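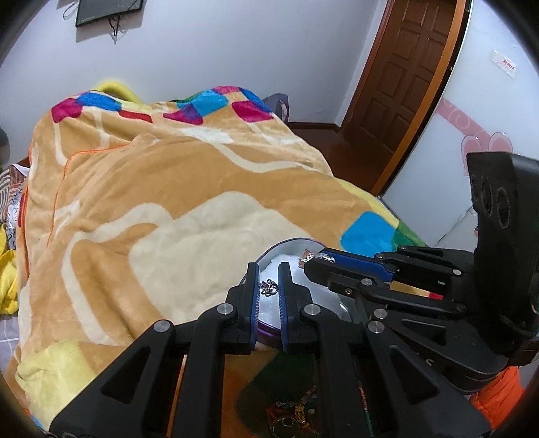
Where Do the Earrings Go? A Term Project on Storing Small Jewelry

So-ying Hung
Materials and Everyday Objects, final report, March

1. Why I picked this

The assignment was to choose a household problem small enough to fit in one report. My first idea was kitchen drawers, which my instructor said had been done by half the class before me. My second idea was the pile of jewelry next to my bed. It had been growing since high school, and I could study it without putting on shoes.

The question I settled on: does the kind of container you keep jewelry in change how often it gets tangled, lost, or scratched? I also wanted to know if a person can sort a few years' worth of chains on top of a bed without losing any of them in the blanket. The answer to the second question is in section 5 and does not flatter me.

2. What people already do

I read what I could find in the library on storage and small metal objects, a shorter shelf than I had hoped for. Most of it is written for museums. Museums recommend acid-free tissue, a steady temperature, and gloves. My bedroom has a radiator with two settings, off and Sahara.

I also asked people in my building. The answers were a dish by the sink, a sock, the original boxes, a mug with no handle, and "I just don't take them off." The sock owner was very firm about the sock and would not be drawn into a discussion of its drawbacks.

3. Materials

Everything was stuff I had or could get cheaply:

A round metal tin with a shallow rim, padded with white cotton.
A wooden tray lined in dark green felt, bought at a shop called Derniron that sells mostly lamps.
A plastic box with compartments, sold under the name Stelar. It was meant for fishing tackle and smelled like it for a while.
A plain paper envelope, as the control.

The jewelry was mine: thin chains, pendants, a few gold-colored trinkets I have been meaning to identify, and a loop of red string that was a bracelet before it lost its bead. I kept the string in the study. It doesn't tangle with metal the same way and I thought it deserved a chance.

4. Method

Each container got a similar mix of pieces. Every evening I took something out, wore it or pretended to, and put it back at bedtime in whatever state of mind I was in. I felt this was important. Nobody puts a necklace away carefully at midnight, and a study that assumes they do is a study of some other species.

Twice a week I opened each container and tried to lift out one chain by its clasp. If it came up alone, I wrote "free." If it brought a friend, I wrote "tangled" and timed how long it took to separate them. I gave up on any knot that took more than 20 minutes. The limit was chosen after the first knot, in a spirit of self-preservation.

I did the sorting on the bed because my desk is covered in the rest of my coursework. The blanket is a big tan plush one with cream swirls, very comfortable, and about the worst surface I could have picked. The pile takes hold of an earring back and keeps it. My roommate suggested a white sheet. I wrote this down as a recommendation for future work so I would not have to get up.

5. Results

The tin did better than I expected. A dark chain laid on the cotton mostly stayed where I put it, and it was easy to see against the white. The trouble came from anything with an open link or a rough edge, which picked up fibers and came out wearing a small beard. Smooth pendants had no such problem. The tin also holds very little. Past a certain point I was making a cotton and metal sandwich.

The felt tray was the one I liked using. Things lay flat, I could see them all, and putting a piece back took no thought. It was also the container where pieces drifted into a cluster over the week, with the gold-colored trinkets always at the middle of it. I have no theory for this. The red string ended up looped around whatever was closest every time I checked.

The tackle box won on tangling, easily. Nothing shared a compartment, so nothing could knot. It lost on every other count. I stopped wanting to open it, and in the last week I caught myself dropping earrings next to it.

The envelope was a disaster, as a control should be. The worst knot of the project came out of it and is still a knot.

As for the blanket, I lost 3 earring backs in it and found 2. The third is presumed to be in the stitching.

6. What I would change

I only had one person's jewelry and one person's habits, so I can't say how this would go for somebody neat. I would also add a hanging rack. A neighbor, Mrs. Mwaipopo, showed me hers after I had already started, and it made the rest of my data look a bit silly. I did not include it, on the grounds that the report was due.

Fresh cotton every couple of weeks would help the tin. Dividers would help the tray, and I have cut some from a cereal box to try over break.

7. Where things ended up

The thin chains live in the tin now, one or two at a time. Everything else is in the tray. The tackle box went to my uncle, who fishes.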